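Progress Report: Printed Card Stock and Handling, Second Period
Submitted to the Holst program office
Project: Vanel picture cards

1. Purpose of this report

This report covers work on the Vanel card set from the close of the first period through October. It records the state of the printed stock, the results of the layout review, the handling checks and the spending position. Items carried over from the first period are marked as such.

2. Stock received

The second print run was delivered by Nindora in sealed cartons. The delivery note gives 922 cards. The count on receipt matched the note. Cards were sorted by picture series (seasons, streets, tools, food) and stored flat in the cabinet in the work room. Cartons from the first run have been moved to the lower shelf and relabeled, as requested at the last review.

Together with the first run, the total stock now stands at 1718 cards. No further printing is planned before the layout questions in section 3 are settled.

3. Layout review

The seasons series was reviewed first, as it had the most open comments. The current layout has a full picture with rounded corners, orientation marking at the top and a line of small print along the bottom. Three points were examined.

Orientation mark. The small white upward arrow near the top edge was kept. On the autumn card, white reads clearly over the golden-yellow foliage. On the winter card it does not, and a darker version is being prepared.

Bottom strip. The small text runs on a white band across the card. Reviewers found the band acceptable but asked for slightly larger type. The supplier has confirmed that the band can be made taller without changing the card size. The picture would lose a narrow strip at its lower edge.

Corners. The rounding is slight and was left unchanged. Square corners in the first proof bent easily when the cards were stacked.

4. Handling checks

Handling was checked on a set of 50 cards drawn from all four series. Each card was picked up, held upright at reading distance, passed across the table and returned to the stack. The surface was inspected for marks under the ceiling lights before and after each round.

Of the 50 cards, 40 were passed without comment. The rest had light scuffing on the picture side, mostly on dark areas of the streets series. No lifting of the printed layer was recorded. Holding a card by its face covers part of the picture, and the wording of the handling sheet has been changed to ask for a grip near the edge where the task allows it.

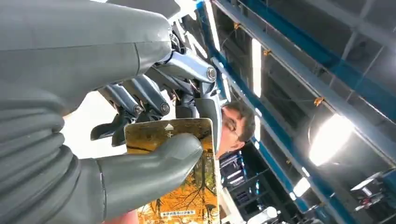

5. Storage and labeling

The Wonix dividers ordered in the first period have arrived and are in use. They are slightly taller than the cards, so the series name can be read with the drawer half open. Two drawers are still without a printed label and carry a handwritten one.

A damaged-card envelope has been added at the back of each drawer. Scuffed cards from section 4 were placed there and remain in the stock count.

6. Spending

Printing and delivery for the second run were charged to the materials line. Dividers and labels were charged to supplies. Both lines are within the approved amounts. The layout correction on the winter card is covered by the existing agreement with the supplier and will not be invoiced separately.

7. Open items

Darker orientation mark for the winter card: proof pending.
Larger type on the bottom strip: sample requested for the seasons series only.
Scuffing on the streets series: a matte finish is to be quoted.
Printed labels for the two remaining drawers: carried over from the first period.

The next report will include the proof results and the finish quotation.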